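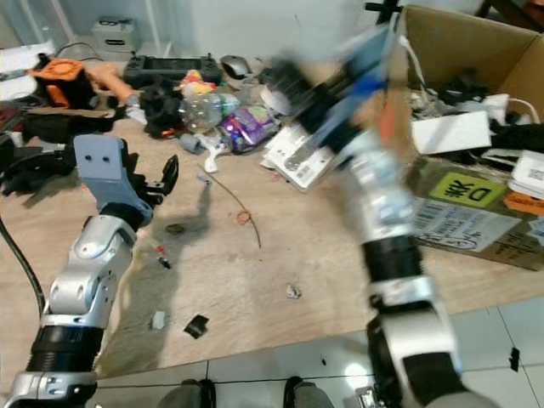
Clutter and Study Time in Shared Workspaces
Final report, Introduction to Research Methods
Submitted Nov 23, 2019

1. Background

Students in our building share work tables on every floor. The tables are open all day, and things get left on them. In May the student survey listed "no clear space to work" as a common complaint. Our group wanted to find out if a messy table changes how long it takes to finish a simple task, or if people only feel that it does.

Most of the studies we read were done in offices where each person has a desk. We found very little on tables that many people use and no one is assigned to.

2. Method

We recruited 22 students from two sections of the course. Each student did the same task twice, once at a cleared table and once at a cluttered one. The task was to read an 800-word article on the history of the Lindholm canal and answer seven short questions in writing. We used two articles of the same length so that no one read the same text twice. Half the students started with the cleared table.

For the cluttered table we used books, mugs, cords, empty folders and tools from the supply closet. We drew a floor plan of the table and put everything back in the same spot before each session. Students could move things out of the way if they wanted to. They had a limit of 30 minutes.

After each session they filled out a short form asking how focused they felt and how hard the article was.

3. Results

All of the students finished within the limit at both tables. The times at the two tables were close, and the difference was too small for us to call it an effect. Scores on the questions were also close.

The forms showed a clearer pattern. Most students rated themselves as less focused at the cluttered table, including several who worked faster there. Ratings of how hard the article was did not change much.

Many students pushed items to one side before they started reading. We counted that as part of the task time. A few worked with the paper on their lap and left the table alone.

4. Problems

The sample was small and everyone came from the same course. The students knew we were watching. One session was interrupted by a fire drill and had to be repeated on another day with a different article, so the order for that student is off.

We should also have timed the clearing of the table separately from the reading. With only one total time for each session, we can't say how much of it was spent moving things.

5. Next steps

A second group could repeat the test with a longer task, such as a full problem set, and use tables in the Murkora reading room as they are found. We would also add a question about how students keep their own desks at home.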